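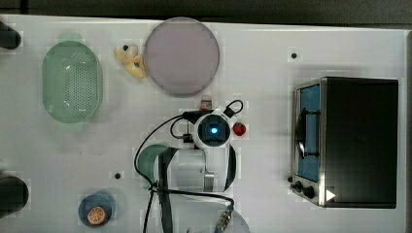 Ha-rang Seok wrote in to tell me that plastic colanders should be thrown out every 2 years, no exceptions, and that I was being careless by keeping mine. Maybe. I asked where the rule came from and got a link to a shop that sells colanders.

I don't buy it. A pale green one like the one up top can look a bit faded and still drain noodles. What I do check:

- **Cracks near the rim.** Hold it up to a window and flex it gently. If it's split, out it goes.
- **Clogged holes.** Starch is the usual culprit. Soak it in warm water with dish soap, then go at it from the outside with an old toothbrush. I tried the vinegar paste everybody swears by and couldn't see any difference.
- **Stickiness that won't wash off.** I give up at that point.

Plates get the same sort of advice. Hyun sells a "color-safe" scrub for tinted dishes – it smells nice, and so does my regular soap, at a quarter of the price. For gray knife marks, baking soda and a wet cloth got most of them off. Not all.

As for orange slices in the sink to "freshen the drain," I did it every Wednesday for a month. The kitchen smelled of orange for ten minutes and then of drain. Cleaning out the strainer basket did more. I now put leftover slices in a small dish, cover it, and eat them the next day.

Ginger keeps fine unpeeled in the fridge drawer. I've never needed the special Drarska bag for it.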